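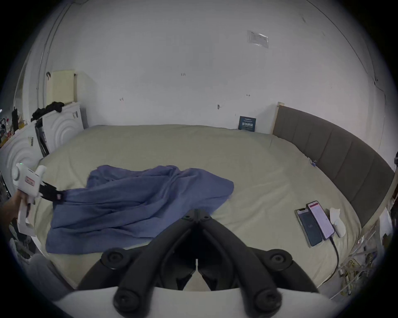

4. Mise en place du surmatelas chauffant Cutison

Publié le 20 juin 2018 par Araceli Zavala
23 partages · 2 commentaires

Avant de commencer, retirez du lit tout le linge, les oreillers et le drap housse. Le surmatelas doit être posé directement sur le matelas.

1. Déroulez le surmatelas et laissez-le à plat 2 heures dans la chambre. Les plis de l'emballage vont diminuer.

2. Placez le côté avec l'étiquette Cutison vers le haut. La prise du câble doit se trouver aux pieds du lit, jamais sous l'oreiller.

3. Passez les élastiques sous les coins du matelas. Tirez doucement, sans forcer sur les coutures.

4. Lissez la surface avec la main, du centre vers les bords. Si vous sentez un fil qui fait une bosse, recommencez cette étape.

5. Remettez le drap housse, puis branchez le câble au boîtier. Un petit clic doit s'entendre.

6. Réglez le boîtier sur la position 3 et attendez le voyant vert. Après, vous pouvez choisir la position qui vous convient.

Note : pour les modèles Grovthorpe, vendus avant le mois de mai, le voyant est orange. Le réglage est le même.

Attention : ne pliez pas le surmatelas pendant qu'il est branché. Ne posez dessus ni valise, ni coussin épais, ni couverture roulée en boule, la chaleur reste bloquée en dessous.

Attention : ne branchez pas le boîtier sur une multiprise déjà utilisée par un radiateur.

Pour le lavage, voir la section 5. Le câble et le boîtier ne vont jamais dans la machine, et l'essorage ne doit pas dépasser 600 tours par minute.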